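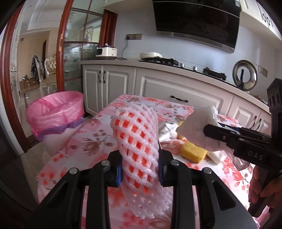

Table first, bin second: the ten-minute kitchen clear-up

If you have been following our small tidying challenge since November, you'll know that we asked members to pick one spot at home and look after it for 17 days. Cupboards were popular, and so were the shelves under stairs, but the runaway favourite was the kitchen table! It makes sense. Everything lands there. Shopping, fruit, post, tissues, the sponge that was on its way back to the sink and never got there. You sit down for a cup of tea and find there is nowhere to put the cup.

We had 98 replies to the autumn sheet, and I have loved reading every one of them. Some ran to three pages (thank you, Budar Street, for the diagrams). What came through again and again was how much easier the job feels when the bin comes to the table. Most of us do it the other way round: pick up one wrapper, walk to the bin, come back, pick up a tissue, walk to the bin. Stand a small lined bin right beside the table and the whole thing is finished before the kettle has boiled.

Nektarios Gavalas wrote in with his own order of work, and I've been using it ever since. Fruit comes out of its packaging and goes straight in the bowl. Soft rubbish goes in the bin next, then paper, which he looks at before he lets go of it, having once thrown away a parking permit. Plastic bags are shaken out and folded if they're good for another trip. The sponge and cloths go back to the sink last of all, after they've had a turn at the crumbs. He does it at half past eight every evening with the radio on and says he would miss it now.

A few of you asked about liners. Go for a thin one that is a good bit wider than your bin, and fold plenty of it over the rim so it doesn't slide down when something heavier drops in. Sizwe Moodley keeps a whole roll in the bottom of the bin, underneath the bag in use, so the next one is always there when the full one is lifted out. Brilliant, and I can't believe it took me so long to hear of it.

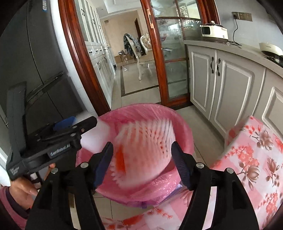
Over the pink liner, right beside the flowery cloth.

Now, tablecloths! I had no idea this would be such a lively subject. The Lyimo group are firmly for them, the bigger the flowers the better, and they make the very good point that a cloth you're fond of is a cloth you want to see. Pitetti members mostly prefer a bare top that can be wiped in one go. I'm with Lyimo on this. My own has poppies on it, it came from my aunt, and when it disappears under a layer of bits and pieces I miss it. If you do use a cloth, take it outside for a shake before you wash it, and deal with fruit juice the same day. Cold water first, then soap.

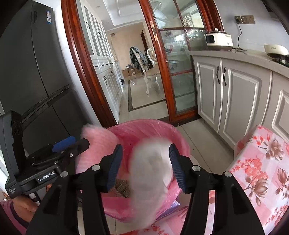

Sorting what goes in which bin produced more questions than anything else on the sheet, and I'll try to get through them all next time. For now, the short version is that food scraps are happiest in their own caddy if your council collects them. A little bin by the table does tend to end up with a bit of everything, stringy greenish-brown stuff down at the bottom included, and with a thin glossy bag like that pink one I'd tie it up and take it out the same night. Foam fruit nets can be saved, by the way. Grolon's craft table would be very glad of clean ones for wrapping baubles and small glasses, and they have already been given 200 by one very keen household.

Two more tips from the sheets before I run out of room. Keep one small dish on the table for the things that really do live there, keys or reading glasses or whatever it may be, and empty it when it's full. And do the table before you do the worktops, so that you have a clear place to put things down while you sort out the rest.

The next round starts after the holidays and the spot will be the hall, coats and shoes and all. We have 13 names down already and would love lots more. Sheets are in the rack by the door at Pitetti, or ask at the Grolon desk and they'll print one for you. Please write in with your tips, long or short, and do keep the diagrams coming.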